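4.2 Seasonal spread and the length-of-stay claim

The most repeated claim about Brakdale is that its lakeside promenade turned a two-month summer resort into a destination for the whole year. We are not convinced. The claim goes back to a visitor survey by Ventura, who interviewed 900 overnight guests and found that many of those who came in March named the promenade as a reason for their trip. Her sample was drawn at hotels facing the water, where guests could hardly have failed to notice it. Guests at inland boarding houses, who make up much of the low-season trade, were left out.

We repeated the survey with 600 guests in Brakdale and 600 in Tapia, a resort on the same lake with no promenade at all. If the walkway drives off-season visits, Tapia should lag behind. It does not. Both towns show the same modest rise in spring arrivals, and both began to rise when the rail timetable changed – a factor that earlier work mentions only in passing.

Respondents answered at a table in the lobby of each hotel or boarding house, and the wording of the questions was the same in both towns.

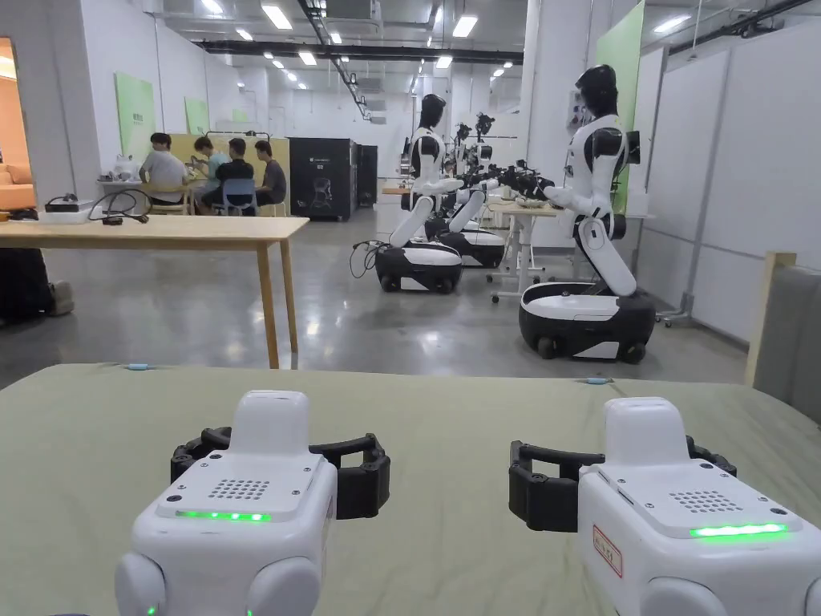

Figure 2. Two white hand-held grippers with green LED strips, just above a sage-green tablecloth.

Length of stay is a weaker measure than the tourism board's brochures suggest. Guests tend to round up, and some counted the day of travel at both ends. When we compared answers with the registers of the Hotel Vultora, the stated stay was often longer than the recorded one. Ventura reports no such check. Her finding that promenade users stay longer may also run the wrong way: people with more days to fill are more likely to take a walk by the water.

None of this shows that the promenade has no effect. It may well matter to day visitors, whom neither survey covered, and the café owners at Mekotetti Landing told us that it does. Their sales figures were not made available to us, so we leave the point open.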